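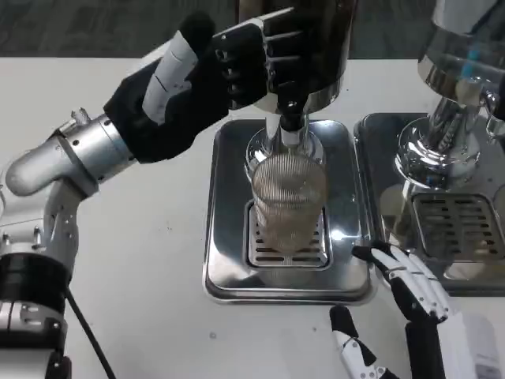

Spout, slotted grate and steel tray, with a ribbed glass set under the nozzle.

Imora Countertop Dispenser with Drip Tray
Sold by Kincaid

The Imora is listed as "barista grade," a phrase we have seen on a lot of things. What you get is a spout, a tray and a shiny finish.

The tray is stainless steel with rounded corners, and it is highly reflective. Expect fingerprints. Drosska claims 1,000 wipes without dulling. We haven't tried, and the claim doesn't say what you are meant to wipe with.

Tray capacity: up to 8 oz
Tray and grate: lift out, hand wash
Warranty: 31 months, tray finish excluded
Item no. 41

Two units will stand side by side with the trays nearly touching. The brochure calls this a "beverage station." It is two dispensers, at twice the price, and we offer no discount on the second.

Glass not included. Spare grates come from Faneck and are back in stock in May, according to Faneck.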